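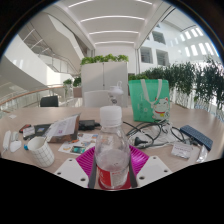
Water bottle and paper cup on the table.

From: Thilini Barua
To: Support Operations list
Date: Monday, July 20, 2026
Subject: Re: Callback option in the Norkalow phone queue

Dear colleagues,

Thank you to those who sent comments on the proposed callback option. My replies to the points raised by Nimal Seneviratne follow his text.

> The draft says that callers will be offered a callback after 13 minutes
> in the queue. Our records at Marikar show that many callers hang up well
> before that point. Could the offer be made earlier?
>
> I would also ask who is responsible for a callback that is not answered.
> Under the present rules the case is closed after one attempt, and the
> customer has to start over.
>
> Nimal Seneviratne
> Marikar Service Desk

On the first point, the threshold was set with the Cloltimum lines in mind, where calls are longer. Of the 173 callers surveyed in the spring, most said they would accept a callback if it were offered early and with a stated time. We will therefore lower the threshold to eight minutes for Marikar and leave it unchanged for Cloltimum until the August review.

On the second point, a case will remain open until two attempts have been made on separate working days. The agent who places the first call keeps the case, and the supervisor on duty may reassign it if that agent is absent. Section 19 of the handling guide will be amended to match.

Agents using Gako should continue to log callbacks under the existing contact code. A separate code has been requested but is not yet available.

Further comments may be sent to this list or to me directly before the end of the month.

Regards,

Thilini Barua
Customer Contact Standards
Norkalow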